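**2020-06-21**, domingo, taller

Vengo a mirar los frascos «un momento» y me quedo toda la mañana, como siempre. Apunto esto antes de que se me mezclen las cosas en la cabeza, que ya me pasó en mayo con la tanda de la goma arábiga y todavía no sé qué proporción puse.

A ver. Tinta ferrogálica, prueba para el cuaderno de Nyanda. Tengo dos frascos en marcha, los dos con las mismas agallas de roble machacadas (las gordas, las de la bolsa de tela, no las de la caja) y 300 ml de agua de lluvia cada uno. El de la izquierda lo herví; el de la derecha lo dejé macerando en frío, con el trapo encima y paciencia. El sulfato de hierro entró en los dos a la vez, el viernes a última hora.

El hervido huele a té olvidado en un cazo. El frío huele mucho peor, tiene una telilla de moho en la superficie que quité con la cucharita de plástico, y me gusta bastante más! El color al salir de la pluma es un gris flojito, casi tímido, y luego va subiendo. El hervido sale más oscuro de entrada pero tira a marrón, y en el papel Fellero se queda un poco sucio por los bordes, como si la línea tuviera pelusa. He repetido el trazo tres veces por si era la pluma, y nada, igual.

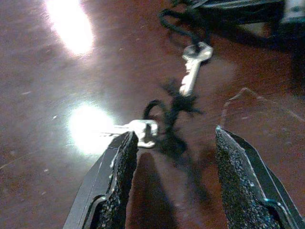 *La mesa de madera con las llaves encima y la luz rebotando en la superficie.*

Sigo con los papeles, que es donde está la miga. El Fellero encolado aguanta bien la tinta fría: línea limpia, por detrás casi no se ve nada. En el Rokska crudo (el del paquete abierto, ojo, que el cerrado puede venir de otra partida) las dos tintas se abren como flores. Muy bonito para manchas, un desastre para escribir. Si alguien quiere usarlo para las guardas, adelante, pero para el texto lo descarto. Me queda la duda de si con una mano de gelatina por encima mejoraría. Hay gelatina en el armario de arriba, la de láminas; creo que sigue buena, mirad la bolsa antes de usarla.

Cosas que me salieron mal hoy, para no repetirlas:

- Filtré el hervido con filtro de café y tardó una eternidad. La media vieja va mucho mejor, y lo que se cuela de poso baja solo al fondo.
- Eché la goma en grano directamente. Grumos. Hay que disolverla aparte la noche anterior, lo tengo escrito en la tapa de este mismo cuaderno y ni caso.
- Probé la plumilla nueva sin quitarle el aceite de fábrica. La tinta resbalaba en gotitas y yo echándole la culpa al sulfato, pobre.

Con la goma ya deshecha (bueno, casi) la tinta fría cambia un montón. Se queda más tiempo en la plumilla, no se cae de golpe al apoyar y el trazo fino sale fino. Le puse un poquito más de lo que pensaba porque se me fue la mano, y ahora tarda en secar. No lo veo grave. Para caligrafía lo prefiero así, para apuntes rápidos habría que aligerarla, porque yo que escribo con la mano gorda lo arrastro todo – tengo el canto de la mano derecha de color nube de tormenta.
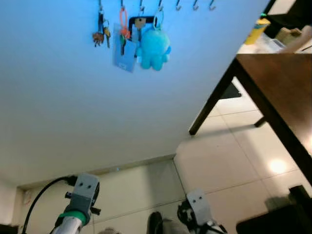

Lo del clavo de olor: he metido un par en el frasco frío, a ver si frena el moho. En un recetario que copié hace años ponía vino blanco en lugar de agua para lo mismo, y me tienta, pero cambiar dos cosas a la vez es la mejor forma de no enterarse de nada. Primero clavo. Si vuelve la telilla, hacemos otro frasco con vino y comparamos. Por favor, que no lo agite nadie, quiero ver cuánto poso deja.

También he empezado la prueba de luz. Recorté unas tiras de Fellero con las dos tintas, más una con el negro Cleltero comercial de testigo, y las pegué en el cristal de la ventana con media tira tapada con cartulina. Ahí se quedan. La fecha va a lápiz por detrás de cada una, que la otra vez la escribí con la propia tinta de la prueba y se fue comiendo sola, qué lista soy.

El Cleltero, por cierto, va de maravilla recién abierto y al rato de tener el bote destapado se pone espeso. Con unas gotas de agua destilada revive. Del grifo no, que aquí es durísima y hace una cosa rara, como nata.

Pendiente:

- pesar las agallas que quedan y apuntarlo en la bolsa (no en un papelito suelto!)
- tira de tornasol en los dos frascos; me preocupa la acidez del hervido si va a ir en un cuaderno que se va a abrir y cerrar mucho
- cáscara de huevo molida en una muestra pequeña, por lo mismo
- preguntar si Nyanda va cosido o encolado, porque si va encolado el papel cambia y parte de lo de arriba no sirve

La muestra buena la he dejado prensada entre secantes, debajo de la plancha pequeña. No la saquéis hasta que la mire yo otra vez, que por los bordes seguía un poco pegajosa al tacto. Los guantes se han acabado, toca comprar.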